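Trerard Allotment and Garden Society
Minutes of the meeting held on Feb 19, 2024

Hamish Yule took the chair and thanked everybody for turning out on such a filthy night. Apologies had come from the Duggan Lane end, where the road was under water again. The last minutes were agreed, once "leaks" had been corrected to "leeks".

Money. The balance stands at £2697, which is healthier than we dared hope after the new water butts. Rents stay as they are for another year, and there was a pleased sort of murmur at that.
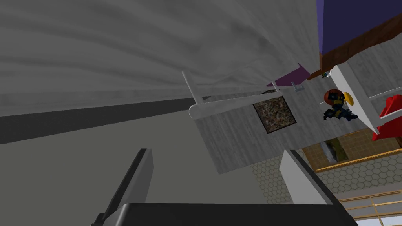

Grey surfaces, seen at a slant.

Seed order. Tomás Egan had kindly gathered up all the lists and made sense of the handwriting. The Skondari potatoes did so well on the lower plots that we shall have 40 bags this time, and anyone who would like a few to try should have a word with him before he sends off the form. Broad beans were discussed at some length (and with some feeling!) and we settled on the same variety as before. 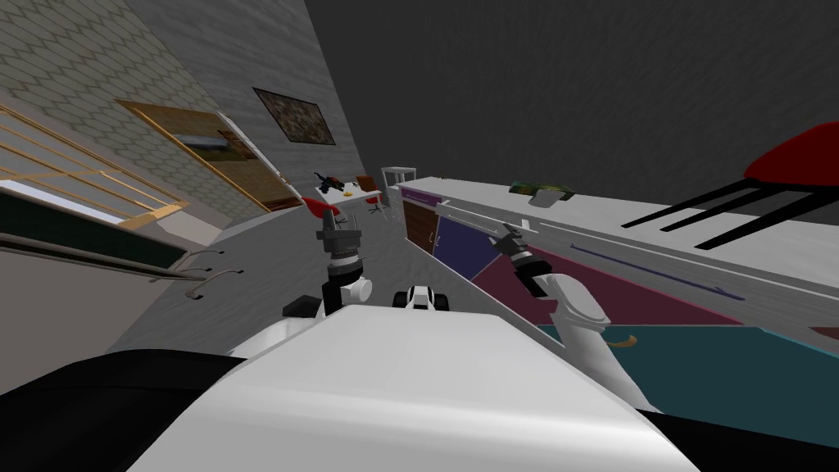
The bottom hedge has got away from us rather badly. Hamish will bring his long loppers and would be ever so glad of company. Cuttings are to go on the far heap, please, and not behind the shed where the hedgehogs have been.

Plant sale. To be held in April, weather permitting. We took £453 last year, mostly on tomatoes, so do sow a tray extra if you have the windowsill for it.
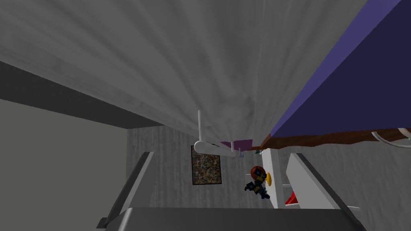

Cakes were very popular too, and Tomás offered his ginger loaf again, to general delight. Tables can be borrowed from the chapel. Leaflets: 50 to be printed, with a few more if they go quickly.

Slugs. Plonis pellets were suggested and argued over. Left until next time.
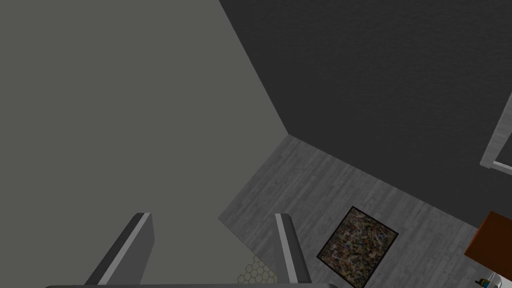 Any other business. The padlock on the top gate is stiff and wants oil. A green flask was left in the shed after the winter dig and is still on the shelf.

Hamish thanked everyone warmly and the meeting closed at ten past nine.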